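In Praise of the Small Box

My aunt Darcy Brunton kept tea the way other people keep photographs, and I think of her whenever a store tries to sell me the giant size of something. I grew up in Trollow, where the grocery carried 2 kinds of crackers, and we were perfectly happy choosing between them. Now I drive out to the big store past Cernthorpe and come home with 500 napkins, and I couldn't tell you why!
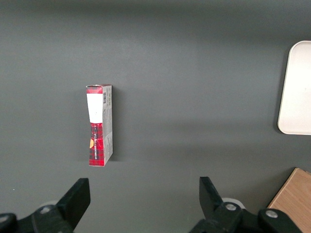 A slim box in red plaid, standing on its own.

I do miss small packages, and I suspect I'm not the only one. When you buy a little of something you finish it, you enjoy the end of it, and then you get the pleasure of going out for more (and probably running into somebody you like on the way).
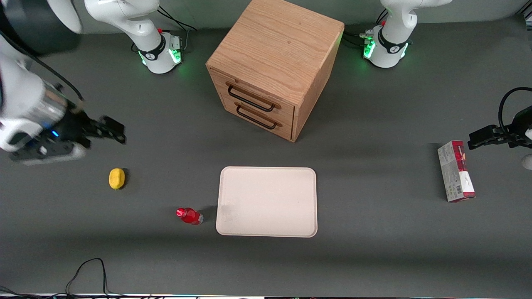
My friend Kane Baxter says I'm being sentimental, and that a family of six can't live on dainty portions. He's right about the family of six. Still, most of us are feeding two or three, and we shop as though winter might cut us off until February. A yellow sponge, a small red bottle, a wooden cabinet with a pair of drawers: I could keep house very nicely on that scale, and I'd know where everything was. I have 38 cans in my pantry right now, and last night I still went out to buy beans.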